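I had been trying to get Keabetswe Zwane to talk to me since June, and when she finally said yes she also said, "Bring cake, and don't ask me what anything's worth." So I brought lemon cake and (mostly) kept my mouth shut about money.

Keabetswe collects small stuff. Buttons, tokens, tins, ticket stubs, badges, anything that fits in a closed hand. She started at 10, when her grandmother let her keep a button that had come off a winter coat. "I still have it," she told me. "It's ugly! It's a brown button with a chip in it. But I knew where it came from, and I think that was the whole hook for me."

These days she runs a swap night in Gerkach, in the room over the old Clellell shoe store, and the waiting list is longer than the room is wide. Entry is one item and one story. You can't bring the item without the story, she's very strict on that. "A guy came with a gorgeous token and said he bought it online, the end. I sent him home to find out more. He came back the next month with three pages of notes, and now he's worse than I am."

Her own catalog has 451 entries, all in pencil in the same kind of school notebook. The oldest thing in it is a tax receipt from 1809, which she found folded inside a cookbook at a yard sale in Prorilwood. She paid 45 cents for the cookbook and has made the plum dumplings out of it many times. "Good dumplings," she said. "Heavy, though. You need a nap."

I asked what people get wrong when they start out, and she got going so fast I could hardly write it all down. Too much glue, for one. Sticky tape, which she hates like other people hate wasps. And buying in bulk. "You get a big bag of somebody else's junk drawer and you feel rich for an evening. Then you have to sort it."

Does she ever get rid of anything? She cut herself more cake before she answered that one. "I give things away all the time. My nephew got all the bus tokens. I miss them a little, but he visits more now, so who's the winner there?"

The next swap night still has a couple of chairs left, and she says beginners should sit near the front.

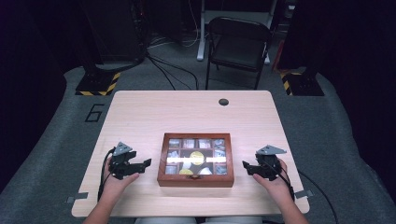 Small things under glass, in a wooden box with a clasp.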